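The Lamusier Adjustment

The claim reached Eluned Cadwaladr's desk on 20/03/2020 with a cover sheet, a floor plan and a letter from the policyholder. Claim 1562 concerned water damage to the ground floor of the Lamusier, a residential hotel with 132 rooms, built in stages and insured in one piece. The policyholder was Gudora Holdings. The sum requested would replace the lobby floor in full.

She read the policy first, as she always did. Clause 4 covered sudden escape of water from fixed plumbing. It excluded gradual seepage, groundwater and any loss the insured knew of for more than thirty days. The clause had been drafted by Trefor Griffiths, who had retired and who still telephoned the office when he disagreed with a ruling.

The letter was signed by the hotel's manager, Renzo Russo. It stated that a supply pipe behind the reception desk had failed during the night, that the night porter had closed the main valve, and that the stone had begun to lift by morning. The letter ran to one page and used the word "sudden" five times.

Eluned took the early train and walked from the station. Russo met her at the side entrance. He was a tall man with a folded handkerchief in his breast pocket, and he carried a ring of keys he did not need, as every door they passed was open.

"You will want to see the pipe," he said.

"I'll want to see the floor."

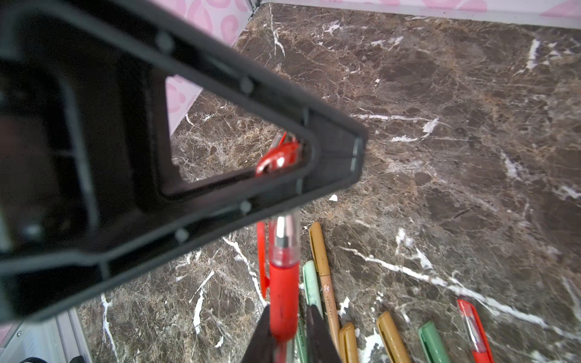
Stone floors fail from underneath. Water from a burst pipe spreads across the top, finds the joints and goes down, and the bedding swells near the source first. Water from the ground comes up evenly and carries salts with it, and the salts dry at the surface as a pale bloom along the grout. The two kinds of damage are priced differently, and under Clause 4 only one is priced at all. Eluned put on her knee pads. The lobby was laid in brown marble, a color that takes a high polish and makes any bloom easy to find. She started at the reception desk and worked toward the street door, tapping each slab with the handle of a screwdriver and writing S for solid or H for hollow on her plan.

Russo watched from a chair. After the third row he brought her a cup of tea and set it on the desk.

"My predecessor had this floor put down," he said. "The stone came from a dealer named Nedeljković. He is gone now. There is no more of it."

"Then a partial repair won't match."

"That is what I wrote."

She drank the tea. The hollow slabs made a fan shape, wide at the desk and closing to a point near the elevator. It was the pattern a burst pipe should leave. She put the moisture meter down at the center of the fan and recorded a high reading. She put it down at the street door and recorded one that was almost as high.

"When did you last have the door mat up?" she asked.

"I could not say."

She lifted it. The grout lines under it were white.

The maintenance log was kept in the basement by Yareli Figueroa, who ran the boiler and had filled in every page herself. Eluned found the entry for the burst pipe, with the time the valve was closed. She turned back to the previous June. The entry read: Damp at front door again. Told office. Sunara pump still off. There was a similar entry every few weeks after that.

"What is the Sunara pump?"

"Sump," Figueroa said. "Keeps the ground dry under the front. The motor went. A new one is 2365, fitted. I put in the request."

"Was it approved?"

Figueroa turned the log around and showed her the column where approvals were initialed. It was blank to the bottom of the page.

On the train home Eluned drew two outlines on the plan. The first enclosed the fan of hollow slabs between the desk and the elevator. The second enclosed the strip inside the street door. They overlapped by one row of marble, and she spent most of the journey on that row.

Her supervisor, Lakshmi Kartha, read the draft report standing up.

"You're paying the fan," she said.

"The pipe burst. It's in the log."

"And the strip is excluded. What about the row where they meet?"

"Both causes reached it. The clause doesn't say which one governs."

"Trefor will call."

"I've given them the row," Eluned said. "It's on page two, with the readings."

Kartha initialed the first page, then the second. She asked whether Russo had known about the pump, and Eluned said the log recorded that the office had been told. It did not record who had been in the office.

The payment went out at the end of the month. Trefor Griffiths called the following morning, before nine, and asked to be put through to whoever had measured the row.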